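The Long Table

My grandmother used to say you could judge a household by its table, and she'd say it while running a thumb along the underside of yours, feeling for chewing gum. I thought of her on Saturday morning in Grivent, standing in a cold shed with a mug of tea going lukewarm in my hand, looking at 57 old tabletops leaning against the walls like books on a shelf.

They belong to Mpho Ndlovu, who buys them from closed-down schools, church halls and the odd country pub, and who can tell you where every last one has been. "That one's had more lamingtons on it than I've had birthdays," she told me, patting a long brown slab from the old Justach hall. She paid $200 for it and has since been offered $530, and she's still not sure she wants to let it go.
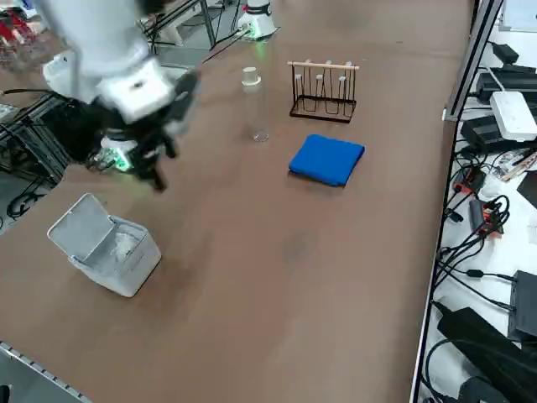 Bảo Đặng
Features writer

I can understand that. When I was a kid our kitchen table did the work of four rooms (homework at one end, Mum's sewing at the other, and somewhere in the middle a bowl of mandarins that was never, ever empty!). We moved house three times and each time it was the table that had to be measured first, with Dad out on the verandah muttering about doorways.

Mpho hears stories like this most weeks. People ring up wanting a colour to match the floor, and half an hour later they're telling her about an uncle who carved his initials near the corner. She doesn't sand those out unless she's asked twice. Rings from hot cups stay as well, and so do most of the ink stains, though she'll fill a split if it's likely to catch a sleeve.

Her favourite so far went to a family in Skasuden, who wanted something big enough for Christmas and ended up taking a door off its hinges to get it inside. They rang her in January to say they still hadn't put the door back.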